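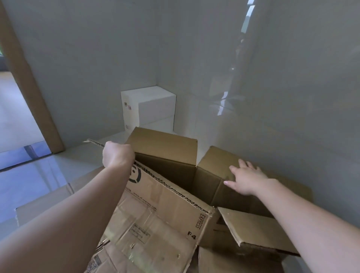 How many times can an ordinary corrugated box be used again before it has to go for recycling?

It depends mostly on the flaps, and in the firms that we studied the flaps usually gave up before the walls, often after only a few journeys.

Figure 2. Open corrugated box, with one hand at the front flap and the other on the side flap.

4. Reuse of boxes in small trading firms

4.1 Setting and material

The firms in our study all trade in the town of Fareck and the villages near it. They sell by post or deliver by van, and none of them has a separate packing department. We wrote to 24 firms, and 18 agreed to take part. Their goods are quite different: seeds, ceramics, spare parts for sewing machines, printed paper, dried fruit. What they have in common is that boxes come in from suppliers every week, and that somebody must decide what to do with each of them.

The observation lasted for 20 weeks and ended in March 2020. During this time the firms kept a simple record on paper. For each box that was kept for a second use, they wrote down where it came from, what was put in it, and why it was finally taken out of use. We asked for short notes in the words of the person who packed. These notes were sometimes difficult to compare, and we return to this problem in section 4.5.

Most of the boxes were single-wall. Double-wall boxes were present in the ceramics shops and in Trutum, a firm which sells small metal parts, but they were treated in a different way from the beginning, and so we discuss them only where it is necessary.

4.2 What is kept and what is thrown away

The first decision is made very quickly. In the interviews, packers told us that they look at the size before they look at the condition. A box in perfect state is flattened at once if it has a size which the firm never sends, while a rather tired box of a useful size can stay on the shelf for a month. In this sense the second life of a box is decided by the supplier, who chose the size without thinking of it.

Storage space comes next. Flattened boxes need little room, but a box must be opened at the bottom to be flattened, and each opening of the tape tears away a part of the outer paper. Some firms therefore keep the boxes standing and put one inside another. Tovar, a seed merchant, uses this method for the whole winter and says that it saves tape as well. The disadvantage is that only a few sizes fit together well, and the outer boxes become difficult to reach.

Printing on the outside was less important than we expected. Before the study we believed that firms would refuse boxes with the name of another company on them. In fact, only the firms with a shop window on the main street had a rule about this. The others turned old labels to the underside, or covered them, and their customers seemed to accept it. One packer said that a used box from a small shop "looks normal", whereas the same box from a large seller would look careless.

4.3 The flaps as the weak part

When a reused box was finally taken out of use, the notes most often named a flap. The walls of a box carry the load when boxes are stacked, and one could expect that they fail first. In our material they seldom did. The stacks in small vans are low, and the contents often carry part of the weight themselves.

The flaps, on the other hand, are bent every time the box is packed, checked, closed and opened. The crease becomes soft. A soft crease is no great problem as long as the liner on the inside is whole, but when a split begins at the corner it grows with each bending. Several packers described the same sign: the flap "goes its own way" and does not come down in a straight line. They repaired such boxes with tape along the crease if the goods were light, and rejected them if the goods were heavy.

Long flaps and short flaps did not wear in the same manner. The long ones are cut with a knife by the receiver, and the cut sometimes continues into the board. The short ones suffer mainly from the habit of leaning on them while filling. They are also the ones which get folded back against the outside of the wall to keep them out of the way, and this bends the crease further than it was made for.

Tape deserves a separate remark. Paper tape bonds strongly with the board and is difficult to remove without damage, but it can be left in place and cut again beside the old line. Plastic tape comes off more cleanly from some boards and takes the whole surface with it from others. The firms had strong opinions on this matter — in both directions — and our records do not allow us to say who was right.

4.4 Cost and habit

It was not easy to put a price on reuse. A new box costs little, and the time for choosing, inspecting and repairing an old one is seldom measured. Zovico, which sends dried fruit, had stopped reusing boxes completely in October, for reasons of hygiene, and reported that packing became faster. However, the same firm found that it now had to pay for an extra collection of waste board. The two effects were of similar size in its own estimate.

For most of the others, cost was not the first reason given. They spoke of habit, and of a dislike for throwing away something which still works. Such answers are hard to use in a model of costs, but we think they explain why the practice continues in years when new boxes are cheap and also in years when they are dear.

4.5 Limits of the records

The notes were written during work, and busy days have fewer of them. It is probable that boxes rejected in a hurry are missing from our material, especially before public holidays. The words for damage also varied. "Torn", "split" and "open" could mean the same thing in different firms, and we put them into one group after speaking with the packers again. Moisture was mentioned seldom, although two of the storage rooms were visibly damp, and we suppose that people do not write down a condition which they see every day.

Finally, we could not follow a box after it had left the firm. Some of them are surely used again by the customers, and this part of their life remains outside the present study.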